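Small bathroom and desk bins: liners or no liners?
Home Upkeep > Trash, Recycling and Compost
Page 1 of 1

tallowpine
We're a two-person household with four small wastebaskets: bathroom, bedroom, and one by each desk. For years I bought the little 4 gallon liners for all of them. I added up last year's receipts and we went through 351 liners, most of which went out to the curb less than half full. That bothered me more than the money did.

So for the last couple of months I've stopped lining everything except the bathroom. The bins get dumped straight into the kitchen bag the night before pickup. The desk bins have been fine. The bedroom one has a sticky film on the bottom now and I don't know if I'm going to keep this up.

Does anyone here go completely without? What do you do about the bathroom?

grout_and_about
No liners anywhere but the kitchen, going on 10 years. Bathroom included. Rinse it in the tub once a month with dish soap, let it dry upside down on the mat. Takes less time than folding a bag over the rim and having it slide in.

Ms_Furrow
I'm on the other side. I tried it and went back after one cold season. If somebody in the house is blowing their nose all day, I want to pick that up by the corners and tie it shut. I don't want to shake it out into another bag in front of my face.

Also, loose trash blows around. Our hauler (Divitz) uses the arm trucks and if anything is loose in the cart it ends up on the lawn. They put a sticker on my cart in September about it. All trash has to be bagged by their rules.

grout_and_about
It is bagged. It goes into the kitchen bag. Nobody is suggesting pouring it loose in the cart.

Ms_Furrow
Fair enough. I read that too fast. The tissue point stands.

quarterlatch
What are the bins made of? This matters more than anything. Wire mesh, forget it, everything falls through or sticks in the holes. Wicker is worse. Smooth plastic with rounded corners you can wipe out in one pass. Square corners hold onto crumbs and hair and you end up in there with an old toothbrush.

I replaced all mine with the Plidholm ones, the plain tapered kind, and they wipe clean with a damp paper towel. My old ones had a ridge on the bottom that held water after rinsing and I hated them.

tallowpine
Mine are all smooth plastic. No ridge. The desk bins are mostly dry stuff, tissues and snack wrappers, and if I'm being strict about it those could go a week or more without getting nasty. The trouble is that I'm not always strict. A wrapper with a little bit of yogurt or honey left on it goes in and that's the film right there.

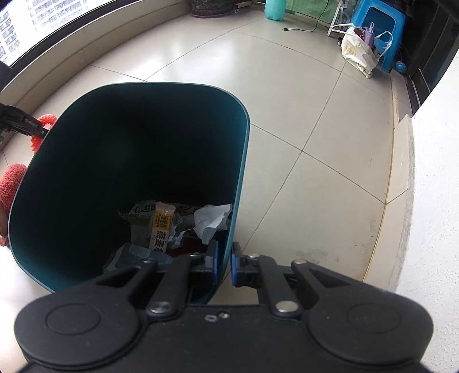 What I've started doing is carrying anything sticky to the kitchen. It's a 20 foot walk. My husband thinks this defeats the purpose of having a wastebasket at the desk, and he does have a point. He has gone back to lining his.

underboiled
Put a sheet of newspaper in the bottom. Or a paper towel, or junk mail, or the brown packing paper that comes in shipping boxes. It catches the drips and falls out with the rest when you tip it. My grandmother did this and so did everybody on her street. Plastic liners for a bathroom can are a pretty recent thing.

quarterlatch
Newspaper works OK. I found it sticks if it gets wet, and then you're peeling it. Packing paper does better.

halfbath_hal
We manage a small rental building and the answer there is liners in everything. When I turn over a unit I don't want to be washing out wastebaskets. I buy the Grondness small rolls by the case, 160 to a roll. They're thin, which for this is good, you don't need a heavy bag for tissues. You can lay three or four flat in the bottom of the can under the one you're using, so the next one is already there.

In my own house I do what tallowpine does. Different situation.

tallowpine
The spares in the bottom is what we used to do. The problem was that whenever the bag got a hole in it, the spares got gross too.

halfbath_hal
Put them in a sandwich bag first. Or you can hang the roll on a dowel under the sink.

Ms_Furrow
Now we're using a bag to hold the bags.

pondweed77
Middle option that hasn't come up: keep the liner and don't throw it out. Line the can, then on trash night pull the liner, turn it over into the kitchen bag, and put it right back. I get five or six weeks out of one liner in the bedroom. The bathroom gets a fresh one every two weeks. You still never have to wash the can and you use a fraction of the bags.

grout_and_about
I know people who do this and it's a reasonable compromise. My complaint is that a thin bag never sits right again after you've dumped it once. It's all stretched and it won't grip the rim.

pondweed77
Big rubber band around the outside under the lip. Produce bands from the grocery store are the right size for a small can.

tallowpine
I hadn't thought of reusing the liner, which is a little embarrassing. I might do that for the bedroom and the bathroom and leave my desk bare.

seventh_shelf
A few things from someone who cleans houses for a living:

Unlined cans are fine if they get washed. They don't get washed. I'd say one house in ten keeps up with it. The rest have a crust in the bottom, and it's always gum, cough drops, or hair with something on it.

If you do go without, wash with hot water and dish soap and then dry it all the way. Most of the smell people complain about comes from putting trash into a can that's still wet. A little baking soda in the bottom helps some. Don't use bleach in a can that might have had a cleaner with ammonia wiped up and tossed in it.

If it already has a sticky film, fill it with a couple inches of hot water and leave it for half an hour. It'll wipe right off. No need to scrub.

Anything sharp, like razor cartridges, goes in its own container no matter which side of this you're on. I've been cut twice reaching into a liner.

tallowpine
Thank you, I'll try the soak tonight. Razors go in an old coffee can at our house.

underboiled
Second the razor thing. We had one go right through a bag and into the cardboard under the sink.

mossback_dee
What about a lid? We have a dog and an open can in the bathroom is an all-day buffet. I bought the Ntuli step can and it came with an inner bucket that lifts out, so I don't line it. I carry the bucket out, dump it, and rinse. The bucket has a wire handle. Cost more than I wanted to pay but I've had it through two dogs now.

quarterlatch
I had one of those. The hinge went on mine after a year and a half and the lid wouldn't stay up. The bucket is still good, I use it for potting soil.

mossback_dee
Mine squeaks but it works. I put a drop of mineral oil on the pin every once in a while.

Ms_Furrow
Lid is a must with a dog. With a toddler too, for that matter.

csa_box_nora
One more vote for fewer cans. We had five and got down to two, one in the kitchen and one in the upstairs bathroom. It took a few weeks to get used to walking things over. I keep a small dish on my desk for wrappers and take it down when I go get lunch. Our monthly trash is about the same but I'm not making a lap of the house with a bag anymore.

halfbath_hal
Wouldn't work here. My wife would put it all in the dish and the dish would be full by 10 a.m.

tallowpine
Update for anyone still reading. Soaked the bedroom can as seventh_shelf said and the film came off with a rag. Put a reused liner with a rubber band in there and in the bathroom. My desk can is bare with packing paper in the bottom. Husband's is lined and he's happy.

I still have 106 liners left in the drawer from the last order, so at this rate I shouldn't have to buy any for a long time. Will report back if the paper starts sticking.

grout_and_about
It will. Tip it while you rap the bottom with your hand.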